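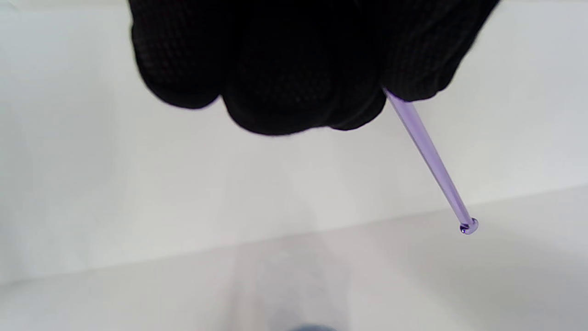 Teaching software to find the end of a glass rod

If you read my posts last August, you know I had finally gotten our tip tracker to behave on pens and screwdrivers and I was feeling pretty pleased with myself. Then we moved on to stirring rods, and oh boy. Glass on a white backdrop gives the depth map nothing to hold on to. Ours came back with a hole where the rod should be, and the planner (we call it Stullico, long story) happily decided the path was clear.

What saved us, mostly, was color. A purple rod next to a black knit glove is a lovely thing to segment, so I threw out depth near the hand and fit a line to the purple pixels instead. The trouble moved to the far end, where a bead of liquid can hang off the glass and the fit wants to count it as more rod. I labeled 900 frames by hand to sort rod from bead, with a lot of tea, and the error on the tip came down to 2 pixels. I danced around the kitchen a little!
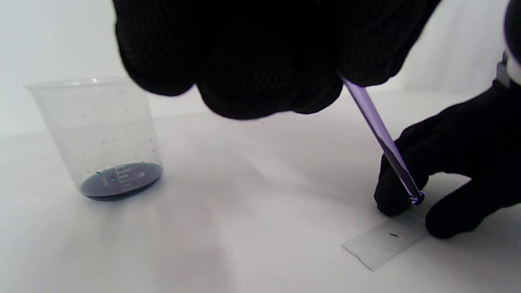
Two hands and a slide

The next headache is the second hand. With one glove up top and another pinching the rod low down, close to the slide, my code sees two black blobs and swaps their labels whenever they get near each other. Harvey Lévesque suggested carrying the wrist pose forward from frame to frame instead of guessing fresh every time, and I've been rewriting the tracker around that idea all week. It runs at 65 frames a second on the old desktop, so there's room to be a bit wasteful.

The slide itself needs work too. I can pick up its bright edges and the dark spot near the middle, but the beaker has specks all over its inside walls and the spot detector loves every one of them. For now I only search inside the slide outline. I'll put the code up once I've cleaned out my embarrassing variable names.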